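Storage and Sorting for Shared Playrooms
Session 5 handout: bins, tubs and the mixed box
Notes by Yaa Adjei

Last week we did shelving, and I promised we'd get on to what goes in the things on the shelves. I've written this up more or less as I said it, so forgive the rambling. Please bring your floor plans again, as we'll be scribbling on them in the second half.

Let's start with the container itself. I'm a great fan of metal bins with sloping sides. They're noisy (oh, they are noisy, put a mat under them) but they take years of bashing, and the slope means small things slide down to where you can get at them. A straight-sided tub looks as if it holds more, and on paper it does, but have a go at fishing a marble out of the corner of one.

Wear is fine. People ask me every year whether a scratched bin ought to be thrown out and my answer is always to run a cloth over it. If the cloth snags, deal with it. If it doesn't, leave it alone. Scuffs on bare metal are just scuffs. Do look for holes in the floor of the bin, though, and think about what you own that's small enough to go through one.

Now the mixed box. Every playroom has one, whatever the labels say, and I'd sooner you planned for it than pretended otherwise. The trick is to keep it shallow, one layer if you can manage it, so that everything can be seen from above without tipping the lot on to the carpet. 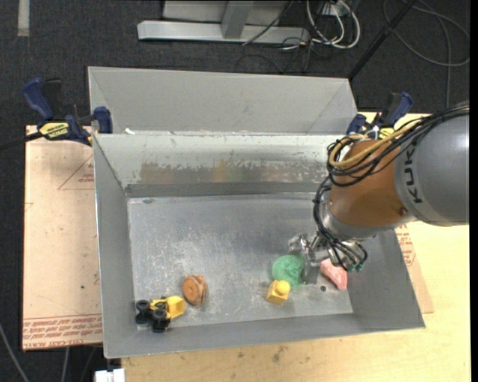

Fig. 2. Mixed box, one layer: yellow digger-type toy, green textured ball, yellow block with a knob, and a couple of odds and ends.

I like a spread like this for the first sorting exercise. The vehicle is easy, it goes with vehicles. The ball is easy too. The block with the knob on top is where groups start arguing -- is it building, or is it a puzzle piece? -- and the pink wedge-shaped thing usually finishes them off. My own rule is to sort by how a thing gets played with and let the colour look after itself. If you sort by colour, the digger and the block end up together, and no child looking for a digger thinks "yellow" first.

Round things want a word of their own. Anything that will stand on its edge will also roll, so give it a bin with a proper rim.

For next time: empty one mixed box at home or at work, sort it twice using two different rules, and jot down which pile you kept changing your mind about. Half a page is plenty. Ogunleye chapter 2 is the reading, and you can skip the bit on labels as we'll come back to those in September.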